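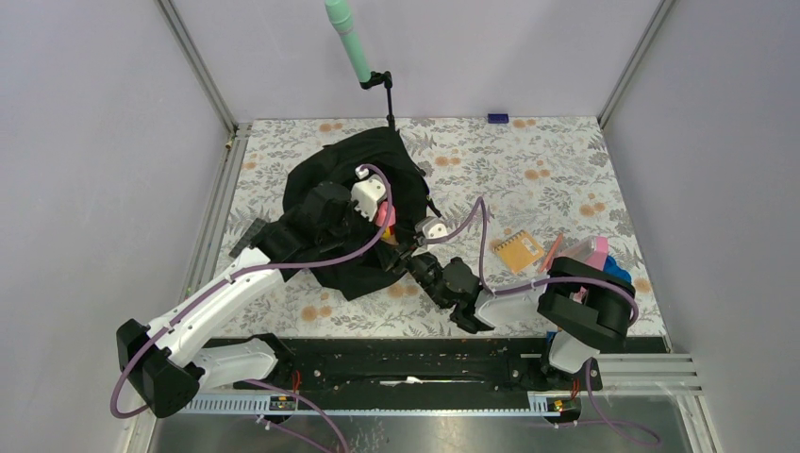
Packing a bag has been the thing that two-armed robots at Ladefoged do badly for as long as I've been dropping in on them, and this month the group finally has a result they're happy to talk about. The method is called Pirov, and the short version is that they taught the robot to wait for itself. If you've ever tried to get a lunchbox into a backpack one-handed you already know the trouble: the bag folds in on itself, the opening wanders off, and whatever you're holding lands on the table. With a soft black bag lying open like this one, one gripper has to look after the edge while the other brings something in over the top, and they have to agree on when. Put it all on a flowery tabletop with a notebook and a pen lying around next to it and you've got a pretty fair stand-in for my kitchen at 7:40 in the morning.

So what's new? Up to now the group trained their arms the usual way. People drove the pair by hand, packing bags over and over, and a model learned to copy them. They ended up with 2588 recorded packs, which sounds like plenty (it sounded like plenty to me!), and the results were still so-so. The arms would move nicely and then one would let go a beat early.

Þórey Ragnarsson went back through the recordings and noticed that the good ones had something in common. The person driving would stop one arm completely, just for a moment, while the other did its part. The weaker recordings had both arms drifting the whole time, like somebody stirring two pots. She pulled out the packs with clean stops, 654 of them, and trained on those alone. It beat the full set. She told me she ran it again because she figured she'd loaded the wrong file.

Pirov builds on that. Each arm's model now puts out an extra signal along with its next move, a sort of "hold still" vote, and if either arm votes strongly enough the other one's motion gets paused until the vote drops. There's no separate planner and no written list of steps. Khairul Liem, who wrote most of the code, describes it as two people carrying a couch down a stairwell, where whoever says "hang on" wins.

On to the test. They ran 118 packs with bags and items that weren't in the training recordings, and shuffled the clutter on the table between runs. In 3 of them something ended up outside the bag. The old model, on the same list, missed often enough that Liem made a face when I asked and pointed me to the table in the write-up, where it does look rough. I'd love to see somebody outside the group run the same list, and they say the recordings and the item list will go up alongside the paper in April.

A few things it can't do yet, and I was glad they brought these up before I did:

- Zippers. Every bag starts open. Closing one is a different project, nicknamed Mamemeck, and from what I hear it's going slowly.
- Heavy stuff. When an item drags the fabric down, the arm on the edge votes to hold and then never stops voting, so the whole thing just sits there. I watched it do this with a full water bottle for long enough that I finished my coffee.
- Speed. All that waiting costs time. A person would be out the door already.

That middle one bothers me the most. A pair of arms that freezes politely is safer than a pair that flails, sure, but you'd still have to walk over and sort it out, and Ragnarsson agrees. Her fix for now is a timer that makes the stubborn arm let go and try a new grip. It works on canvas totes and does not work on thin nylon, where the edge slips away while the arm is regripping.

I also asked whether the trick is really about bags. Henrik Brandes at Dilter, who's seen an early draft and isn't on the paper, thinks it should carry over to pillowcases and trash can liners, basically anything with a floppy mouth. He's less sure about tasks where both arms have to move together the whole way, such as folding a sheet. His worry is that a model that has learned to love stopping will stop in the middle of a fold, and a sheet won't forgive you for that. The group hasn't tried it.

Marisol Ccori, who did a big share of the driving for the original recordings, had my favorite comment of the visit. She says she can pick out her own packs from the replay because she always pauses with the left arm up high, and now the robot does it too. I asked her to show me, and she was right on the first two runs. On the next one the arm went in low and she shrugged and said that must be Khairul's.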